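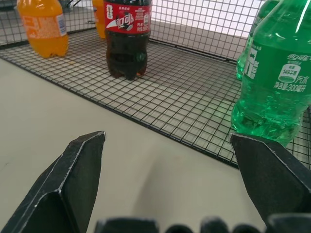
*Soda bottles in a wire basket.*

## How a Map Gets Pictures of the Street

Some online maps let you look down a street as if you were standing on it. These views are made from many photos. A car with cameras on its roof drives along each street and takes a set of photos every few yards.

Each set points in all directions. A computer finds the parts where two photos overlap, lines them up, and joins them. This is called stitching. The result is a panorama, a picture that goes all the way around you.

The car also records where it is. It uses signals from satellites. The map stores each panorama with its position, so a click on Paquette Street opens the right view.

In the town of Tosden, one car took 200 panorama sets on 4 streets. Inside buildings, a person carries the camera or puts it on a stand. The Widari Museum has 89 indoor panoramas on 2 floors.

Before the pictures go online, a computer blurs faces and license plates.

**Word to know:** *Overlap* means the part that two photos both show.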